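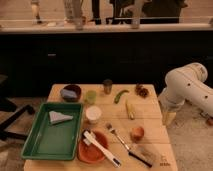 Setting the Table, Sorting the Table
Final project report, Home and Object Design
Noura Obeidat, August 17, 2020

1. What I wanted to find out

I started this project in May with a question that came from my own kitchen: how do people decide where things go on a small table when nothing on it matches? Matching dinner sets come with their own logic, so I left them out. I wanted the bowl from one set, the cup from another, the fork that lost its family years ago, plus the odd things that wander in (fruit, something from the yard, a sponge).

My reading started with Radulović's course notes on domestic clutter, which I loved and have now marked up so badly that I need a new copy. Her main point is that people group by use first and by color second. I wanted to see if that held up!

2. The objects

The set leans on round shapes. There is a dark brown bowl and a terracotta-orange one, a round white container, a small translucent green cup and a little metallic one. The big green tray with the sloping sides is the only large piece, and it changed everything, because it gives people an "inside" and an "outside" to think about. For cutlery I kept to a fork with a black handle and one long white utensil.

The table is light wood. I tried a darker one first and the brown bowl practically vanished on it, so that was an easy choice.

3. How the sessions went

Each person got the same instruction: "Put this table in order." No time limit, no hints. I ran 124 sessions and wrote down every move, 2638 in all, in a notebook and then in a spreadsheet. (Typing them up took longer than the sessions. Next time I type as I go.)

4. What I noticed

Radulović was right about use, at least for the first few moves. The fork and the white utensil were nearly always paired up early, even though they look nothing alike. After that, color took over in a way I did not expect. The green cup kept getting pulled toward the green tray, and in 30 sessions it ended up inside.

The pinecone-like piece was my favorite. People picked it up, turned it around, put it back and came to it last. Several gave it a bowl all to itself.

5. Things to fix

The tray is too big for the table. A smaller one would leave more open wood and force harder choices. I would also like to repeat the whole thing with seated participants, as everyone stood this time and tended to work from the front edge back.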